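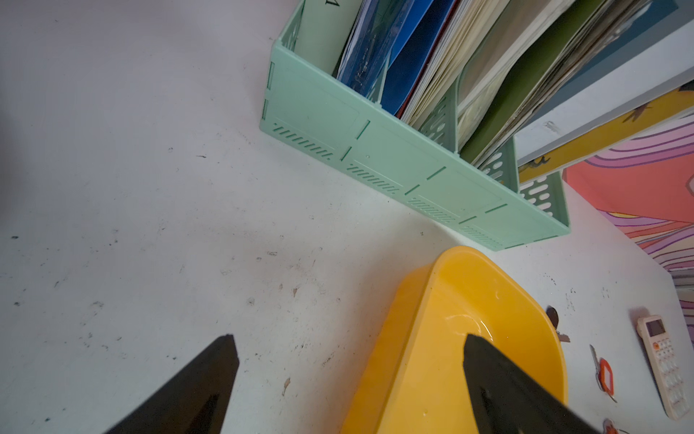

Durkton, May 4, 2023

Shared workshop members finish their first tabletop robot arm

After a good many long evenings and rather more tea than anyone planned for, the members of the Pinheiro shared workshop in Durkton are very happy to announce that their tabletop robot arm, Lemodow, is up and working – and that people are warmly invited to come and have a go with it.

The build was led by Glória Godinho and Armindo Correia, who started out with a secondhand set of motors and a wish to have something on the bench that could pick up the sort of ordinary things we all leave lying about at home, keys and remote controls included. The gripper has two black tapered fingers, each with a groove running along its length, and it went through 4 versions before everybody was satisfied. A small camera sits close behind the fingers, so that whoever is driving can see what the arm is reaching for.

"I had never built anything that moved before, and I still get a little thrill when it closes on a key," said Glória Godinho. "Armindo did the wiring twice, bless him, and never once complained about it."

All 43 members had a hand in the project in one way or another, and the group would like to thank Ferkura, the local tool shop, for lending a drill press for the whole of the winter.

Open evenings will run until August, with room for 50 visitors at each. Entry is free, children are very welcome with a grown-up, and places can be booked at the workshop desk with Filipa Amaral.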